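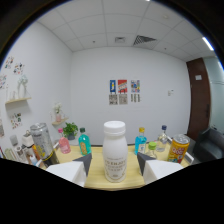
Drinks on the table, with a white bottle in the middle.

Print this page | E-mail this page

Last updated: February 2024

I'd been trying to get half an hour with the Nalby club's top singles player since she got back from training camp, and when she finally called me it was from the team bus, with somebody's music going in the background. "Can you hear me okay? I can move up front," she said. She did not move up front.

Badminton folks will know the story so far. She's 21, she left juniors with a shelf full of medals, and then she spent most of last season losing in three games to people she used to beat in two. So I asked her straight out what went wrong.

"My legs," she said, and laughed. "I'd win the first game, play great, and by the middle of the third I was just standing there swatting at stuff. My coach showed me the video and I wanted to crawl under the couch."

The fix was a winter at Zandetik, up in the hills, where she says the hall was freezing in the morning and the food was terrific. Six days a week, two sessions a day, and a footwork drill she still can't talk about without groaning. It's 36 shuttles fed to all four corners, a short rest, and then you go again. I asked how many rounds. "Until he gets bored," she said, meaning the coach - and apparently he doesn't bore easily.

She also quit jumping for every smash, something I never thought I'd see! "I love the jump smash, I'm not going to lie. But I was doing it at 20-all when a plain old drop would've won me the point. Now I wait. It feels weird to wait."

Next up is the Nillura Open in May, her first big draw since the camp. The hall there holds 1000 people and it gets loud (I've been, my ears rang for a day), and there's a drift on one side that has ruined plenty of good players. She's been practicing with the fans on to get used to it.

I wondered if she was nervous. There was a long pause, or maybe just a bad signal.

"A little. I want to get past the second round, and I want to play a third game where I'm still moving my feet. If I lose that one, fine, I can live with it. I was so sick of losing them tired."

Then the bus pulled in and she had to go find her racket bag, which had ended up under nearly 20 other ones. She promised to call me after the draw comes out.

Related items
Palaniappan Cup: doubles pairs confirmed
Nillura Open moves to bigger hall
Stringing your own racket: where to start
Nalby juniors head to Zandetik camp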